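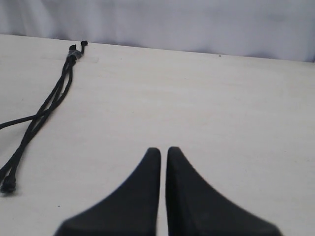
件名:Re: 白い天板の机と、後ろに掛ける布について

皆さま、こんにちは。ラドミル・オブラドヴィッチ(Radomir Obradović)です。
返事が遅くなりまして、申し訳ありません。日本語で長い文を書くことに時間がかかりますので、日曜日まで待ちました。まちがった言い方がありましたら、どうぞ直してください。

先週のメールから引用します。

> 机の色を白にするか、少し黄色い白にするか、まだ決められません。
> 小さい陶器を机に置いて、カタログのために撮影します。
> 後ろには布を掛けるつもりですが、布も白だと、机との
> さかい目が見えなくなるのではないかと心配です。
> それから、布のしわは全部アイロンで取ったほうがよいですか。
> 経験のある方、教えてください。

まず机の色のことです。私は、まっ白よりも、クリーム色に少し近い白をおすすめします。まっ白の天板を2年使いましたが、冷たい感じになり、白い皿を置くと皿の形が弱く見えました。今の天板はつやがなく、あたたかい白です。光が強くはね返りませんので、目も疲れません。つやのある板は、窓の形がそのまま映りますから、私はもう使いません。

天板の真ん中が明るくて、すみのほうが少し灰色になることは、私の机でもあります。初めは汚れだと思って、何回もふきました。でも、ライトを動かしたら灰色の場所も動きましたので、汚れではありませんでした。この程度でしたら、そのままでよいと思います。

次に布のことです。机がクリーム色の白でしたら、布はうすいラベンダー色がよく合います。ほとんど白に見えるくらいの、とてもうすい紫です。机はあたたかい色、布はつめたい色になりますので、さかい目がやわらかく残ります。お店で小さい見本をもらって、必ず自分の部屋の光で見てください。私は見本を見ないで注文して、届いたものがずっと濃い紫でした。その布は今、台所の棚のカーテンになっています。

しわについては、人によって意見がちがうと思います。私は細かいしわだけ取って、大きくてゆるいひだは残します。全部を平らにしますと、布ではなく紙のように見えて、少しさびしいです。折りたたんだときの四角い線は、目立ちますから取ったほうがよいです。スチームを布の裏から当てて、一晩掛けておけば、だいたい消えます。

寸法も書きます。私の布は幅が219センチです。棒の長さは210センチですので、両はしが少し余りますが、余った分は中へ寄せて、ひだにしています。布の下のはしは、机の後ろのふちより18センチ下まで垂らしました。初めは机の高さとちょうど同じにしましたが、布が動くとすきまができて、後ろの壁が見えました。

もう一つ、机のふちの傾きのことです。前の方も書いていらっしゃいましたが、机の後ろの線が少し斜めに見えることがあります。左が高くて右が低い、というような線です。机の足を調べる前に、机と壁が平行かどうかをはかってみてください。私の場合は机が少し回っていただけで、足には問題がありませんでした。でも水準器を買ってしまいましたので、必要な方がいらっしゃいましたらお貸しします。

最後に、質問が一つあります。布を棒にとめるクリップは、皆さまは何を使っていますか。私のものは力が強すぎて、布に小さい歯のあとが残ります。木の洗濯ばさみも試しましたが、長い時間掛けておくと、布がすべって落ちてきます。輪になった袋縫いにするのがよいかもしれませんが、私は裁縫が下手ですので、できれば縫わない方法を知りたいです。

どうぞよろしくお願いいたします。

ラドミル・オブラドヴィッチ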